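The Red Team

My aunt Halldóra Kvaran left me seventeen boxes, a cat with one working ear, and the captaincy of a bowling team.

The boxes I understood. The cat, fine, we'd always gotten along. But the captaincy came in a sealed envelope with my name on it, and inside was a single sheet of her terrible handwriting that said, "You're up. Don't let Clernen have lane three."

I should explain that I do not bowl. I have bowled maybe twice, once at a birthday party where I was asked to stop. And I had never heard of Clernen, which could have been a man or a dog or a town for all I knew. So I did what anybody would do. I put the letter in the drawer with the takeout menus and went on with my life for a week and a half.

Then the phone rang at six in the morning.

"You the niece?" a woman said.

I said I was a niece.

"Jolline. I bowl second. We've got Clernen in October and you haven't ordered shirts."

It went on like that for quite a while, me in my pajamas with the cat yelling at my ankles, and Jolline going through everything a captain has to do, all of which my aunt had been doing for thirty years without mentioning it to a single member of her family! We thought she went to choir. My mother once gave her a music stand.

Clernen was a town, by the way. Two valleys over, bigger than ours, with its own bowling alley that had carpet. They came to us every fall and we lost to them every fall, and lane three was the lane that pulled a little to the left, and whoever had it had the advantage, if they knew how to use it. My aunt knew. Jolline suspected that she'd told me.

"She didn't tell me anything," I said.

"Check the boxes," said Jolline, and hung up.

So I checked the boxes. I went through them on the living room floor over three evenings with a pot of coffee and the radio going. Box one was bank statements. Box two was more bank statements and a waffle iron. There was a box of nothing but jar lids, and one of letters from a man named Zeleke, which I put back very fast after reading half of the top one (good for her, is all I'll say). And then came a heavy one, taped twice around, and when I got it open it was shirts. Red ones, all washed and folded, years and years of them.
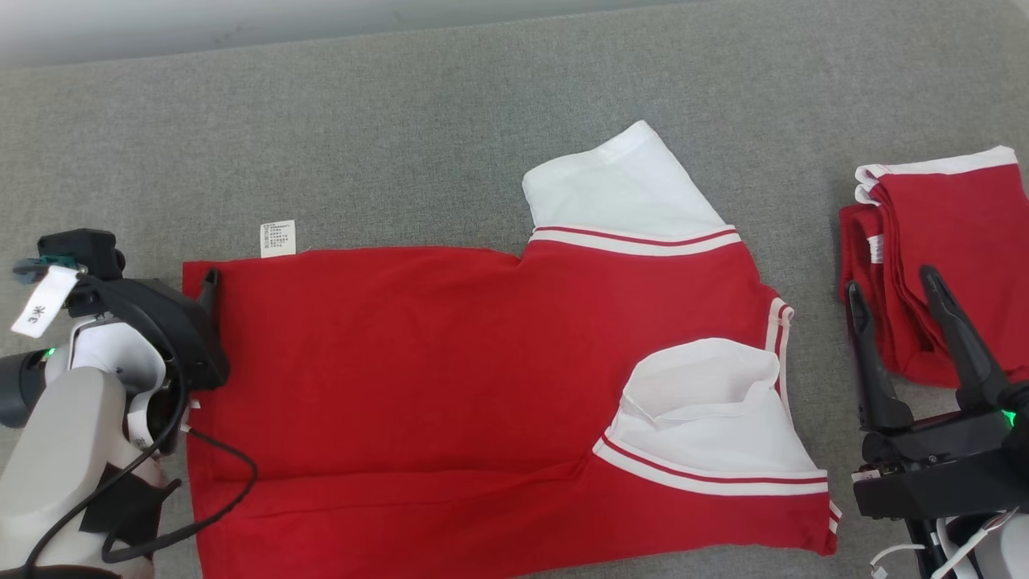 I sat there a good long time. You think you know a person because you know how she takes her tea and which news anchor she can't stand. I'd had Sunday dinner with that woman practically my whole life, and she'd sat across from me passing the potatoes with the whole bowling business tucked away behind her glasses.

Under the shirts was a notebook. It had scores in it, mostly, and rude little remarks about people's footwork. "Jolline rushes." "Jolline rushing again." "Spoke to Jolline re: rushing." On the very last page she'd written, lane three, stand on the fifth board, aim at Grodik.

Grodik! I called Jolline right then, and it was past eleven at night, and she picked up on the first ring.

"What's Grodik?" I said.

She was quiet for a second. "Soda machine," she said. "Old one, down at the far end past the pins. It hasn't worked since I was married. You can just see the G from the line, if you're short."

My aunt was five feet even. I'm five foot one in shoes.

I'd love to say I turned out to be a natural. I practiced every afternoon for a month and my best game was 101, and Jolline said that was a fine score for a person wearing oven mitts. My thumb swelled up. I dropped a ball on the shoe counter and had to pay for the glass. But I stood on the fifth board and found that G, and every so often the ball would wander off toward the gutter, think better of it, and come back around into the pocket like it had forgotten its keys.

Clernen showed up on a bus, with matching bags. Their captain was a big friendly man who shook my hand and said he was sorry about my aunt, and he meant it too, you could tell. Then he asked, very casually, if we had any preference on lanes.

Around 400 people live in our town and I believe most of them were standing behind me, eating popcorn.

"We'll take three," I said.

He smiled at his shoes. "She always did say that."

I put my fingers in the ball. Behind me Jolline was already out of her seat, rushing, and I stepped up to the fifth board, got up a little on my toes, and looked for the G.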